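Apuntes de la sesión 4: forrar y proteger la mesa de trabajo
Taller de materiales, curso Drevton

Os dejo por escrito lo que fui contando en clase, que ya sé que con las manos llenas de recortes es difícil tomar notas. La hoja de imitación madera es mi favorita para mesas de juego y de pruebas: barata, alegre y se cambia en un momento. La que usamos en el taller viene en rollo y la guardo siempre de pie (tumbada se marca, lo aprendí a la fuerza).

Primero, medir. Nuestra mesa pide una pieza de 314 cm contando el sobrante, y yo corto siempre con la veta a lo largo o en diagonal, según me apetezca. Lo que no vale es mezclar dos direcciones en la misma mesa, ¡queda fatal!

Segundo, dejarla reposar. Yo la extiendo del revés 40 minutos antes de colocarla. Si aun así las esquinas se levantan, un poco de cinta de doble cara por debajo y listo. El grupo de Hilley prefiere pinzas; a mí me estorban, pero probad.

Tercero, mirar los brillos. Me agacho, miro a ras de la mesa y busco dónde pega la luz del techo. Un acabado satinado se porta mucho mejor que uno brillante cuando encima van piezas claras.

Y luego lo divertido, poner cosas encima. Me gusta empezar con poco: tacos de madera clara, un cacito de plástico amarillo y una pelotita de fútbol en miniatura. Sobre un fondo caoba todo eso resalta muchísimo. Para el ejercicio de apilar, el taco va abajo, el cacito encima y la pelota dentro.

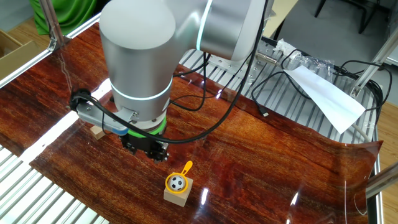

¿Con qué se limpia la hoja al terminar?
Con un paño de microfibra apenas húmedo y una gota de jabón neutro, siguiendo la veta. Nada de alcohol ni estropajo, que se comen el estampado.

Para la próxima sesión traed un retal, tijeras buenas y la ficha de Dromgate rellena por las dos caras.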